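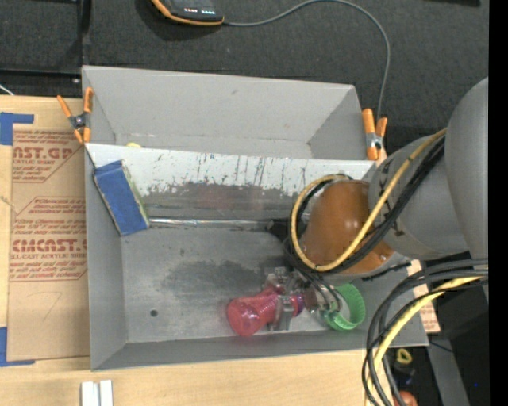

6 September 2019
Workshop notebook, Billari project. Bin transfer task, demonstrations by remote control.

Purpose of session: to continue the set of operator demonstrations for moving objects between the two compartments of the divided bin, and to settle the wording of the operator instructions before the October review.

Set-up. Bin on the wooden table, divider held at both ends with the orange-handled spring clamps. Fixed camera as before. Control through the Pelupessy hand controller, scaling left at the value agreed last time. Arm speed limit unchanged.

Objects in use included the blue block, the green ring, the translucent pinkish-red piece and a yellow item. The operator is to return every object to the front compartment at the end of a block, in no set arrangement.

Session record. 320 demonstrations attempted, 296 accepted. The running total for the task now stands at 2,420 accepted. Of those rejected, seven were lost when the logger stopped writing while the arm was still moving. The remainder were operator error, chiefly releasing too early above the divider.

Observations.

The pinkish-red piece remains the slowest to pick. Its wide rounded end gives the finger little to hold, and operators tend to approach it three or four times before closing. Hesitation of this kind is being recorded as part of the demonstration. It was agreed that such attempts should be kept but flagged, so that the Flodunska training runs can be made with and without them.

The green ring can be taken either across the band or with one finger through the centre. Both are permitted. Operators should choose one before descending - a change of mind halfway down produces a path that is of no use to anyone.

Objects resting against the divider should be drawn away from it before lifting. Direct lifts caught the panel twice, and the left clamp had to be reset on the second occasion.

Cable slack. The loop around the dome joint is adequate for the front compartment. For the rear compartment it tightens when the wrist is turned fully, and operators have begun to avoid that rotation. This will show in the data as a preference which the task does not require. Cable route to be looked at before the next block.

Floor of the bin is scuffed and marked. No cleaning is proposed at present, as a change of surface partway through the set would be awkward to account for.

Actions.

Logger fault to be reported to Dultivska with the log files attached.
Instruction sheet to be amended on ring grasps and on objects at the divider.
Flag field to be added to the record form.
Repeat the rear compartment block once the cables have been re-routed.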